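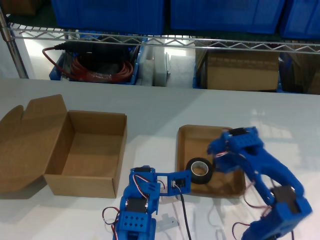
Quintana

DHCP reservation

A DHCP reservation is a note you leave on your DHCP server telling it to hand the same IP address to the same device every time. The device still asks for an address the way everything else on the network does, and the server looks at the hardware (MAC) address, finds the match in its table and gives out the one you picked. Some admin tools call it a static map, a fixed address or a static lease, and I've seen two of those names in the same window, so don't worry if yours uses another one.

How it differs from a static address

People mix these up all the time, and I did too for my first couple of years. A static address is typed into the device itself. The server has no idea it exists and will happily offer it to some laptop unless you've kept it out of the pool. A reservation lives on the server, so when you change your DNS servers or router you change them in one place and the clients pick up the new settings when they renew. I still set my routers, switches and the DHCP server itself by hand -- I want those reachable when DHCP is down -- but printers, door phones and time clocks all get reservations.

Setting one up

You need the MAC address and the IP address you want. In Wuvico, the server I run at the Palness office, you open the client list, pick the device and choose Reserve, and it fills in the MAC for you (a lovely thing if you've ever typed sixty of them off tiny stickers!). Give it a name you'll recognize later. We have 644 entries in ours and a depressing number are called "printer new".

Whether the address should be inside or outside the dynamic pool depends on the software. Some servers insist on inside, some on outside, and some take either. Wuvico wants it outside and will grumble in the log if you ignore that, while the old box at our Helumstead site wanted it inside. Check the manual before you plan your ranges.

Things that trip people up

The device won't move to its reserved address until it renews, so either wait, release the lease or restart it. A laptop with both Wi-Fi and a dock has two MAC addresses and needs two reservations, and the dock's may follow the dock around from desk to desk. Phones and newer laptops can also use a made-up private address on wireless networks, and then your reservation just sits there matching nothing. You can usually switch that off per network.

And a reservation isn't a lock. Anyone can type that address into another machine by hand, and you'll have a conflict to hunt down.

See also: Lease time; Address pool; DHCP relay; Static address

Last edited 02/02/2019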